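FOR IMMEDIATE RELEASE – March

Heltordale marker drive opens for sorting, 400 markers to get through

HELTORDALE – Graltmont, the supply swap run out of the old Bilyk stationery shop, starts its spring sort this month. Dry erase, highlighters, the lot. Goal is 400 markers checked, capped and back in classrooms before April. Drop-off open now, 3 to 7 p.m. at the side door on Kallia Street.

How it works. Markers get tipped out on a table, tested on scrap paper, then go in open bins. Dry erase in one, highlighters in another, everything else in the last. Dead ones go in a bag for recycling. Loose caps get kept, there is allways a marker somewhere that needs one.
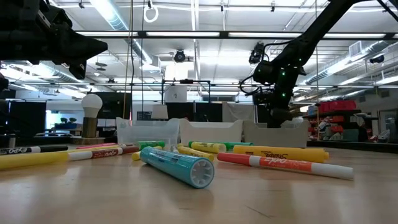

Teachers asked for the sort to be done by type and not by color, and Graltmont has agreed to keep it that way. Last year's rainbow packs looked nice, they said, but a permanent marker ended up on a whiteboard in two different rooms.

What to bring: whiteboard markers, highlighters, fat or thin, any brand. Half used is fine. Missing cap is fine if it still writes. No paint pens please – no glue sticks either, those are in the fall.

Schools can request a box of up to 5 dozen. Requests go on the paper form at the front counter, first come first served. Pick up begins the week after sorting ends. No charge for schools inside Heltordale, out of town schools should ask at the counter frist.

Sorters wanted too. Sessions run one hour, kids welcome with an adult. Wear old sleeves.

Contact: Graltmont front counter, Bilyk building, Heltordale

Comments (3)

inkyfingers
Do you take the chunky kids ones? Have a drawer full

marlow_rd
By type is so much better. Thank you!!

Graltmont
@inkyfingers yes, chunky ones are fine, they go in the last bin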